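Review: the Stullus hand gripper and the Kisum folding arm
By Bontu Tsegaye
March 8, 2022

The question I get asked most is whether a machine can do the laundry yet. The short answer is no, and it has been no for as long as I've been writing these reviews. The longer answer depends on which part of the laundry you mean. Washing and drying were sorted out decades ago. Getting a sheet out of a heap, finding a corner and folding it is still a job for a person in nearly every house and in most commercial laundries.

I've spent the winter with two pieces of gear that are meant to close that gap. The Kisum is a benchtop arm sold to small linen services and uniform shops. The Stullus is a hand gripper. You hold it yourself, squeeze the handle, and work through a job using the same kind of fingers a robot would have. It's sold as a way of recording chores so a machine can learn them, but it's also a cheap way to find out which chores a two-finger grip can manage at all. I started there.

Setup took me one evening. The manual is a photocopy and the parts diagram on page two is upside down. The grip is comfortable for an average adult hand, a bit wide for mine. It comes in a grey case with a spare set of fingertips and a hex key, and the case latch had already failed by December.

Hard objects are easy. I moved mugs, spice jars, cutlery and a box of screws with no real trouble after the first day. Forks take some care because they like to rotate. Cloth is another matter, and cloth is most of what I wanted to test. 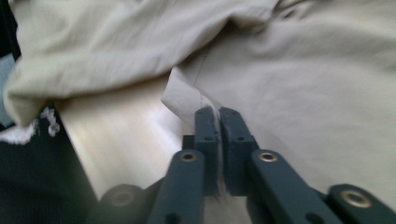 The Stullus fingertips closed on a fold of beige fabric.

A good pinch starts with a fold that's already standing up. If the cloth is rumpled, you can usually find one. If it's lying flat on a table, the fingers slide over it, and you have to push sideways to raise a ridge before you can grab. People do this without thinking. With the gripper it becomes a separate step, and it took me a good week to get reliable at it. The other trouble is layers. On a doubled-over tea towel I often couldn't tell whether I had one layer or two until I lifted.

I kept a tally for tea towels, as they're the simplest thing in the basket. Out of 200 attempts to pick one up by a single layer, I missed 40, and that was with a human brain and two working eyes running the fingers. Fitted sheets I gave up on. Socks were fine to lift and hopeless to pair.

With that in mind, the Kisum does better than I expected. It picks flat towels off a bench, shakes them once and folds them in thirds. It's slow. I could fold a basket in the time it took to finish its first few, and it needs the towels fed to it one at a time, so somebody is standing beside it anyway. Colour matters too – it was happy with white on a dark bench and got lost with grey on grey. When it misses, it folds the air and carries on to the next one. A firmware update in the new year added a check for this, and the check works most of the time.

For comparison, I had a day with the older Gorno unit at a uniform shop across town. It handles shirts on a frame and does nothing else, but it does them all day. The owner told me she wouldn't go back to doing them by hand. If your work is one garment in one size range, I'd look at that style of machine before any general-purpose arm.

Price is the sticking point. My Kisum quote was $2,365 for a three-month lease, plus freight and tax, with the bench extra. For a shop doing hotel towels it might be worth a trial. For a household it makes no sense at all.

The Stullus I'd recommend to anyone who's thinking of buying an arm. Borrow or rent one, spend a weekend doing your own chores with it, and write down what you drop. Whatever gives you grief with two fingers will give the robot grief as well.

Stullus hand gripper: four out of five, one off for the case and the manual.
Kisum folding arm: three out of five.
Next up is the Phí dish loader, once the replacement tray arrives.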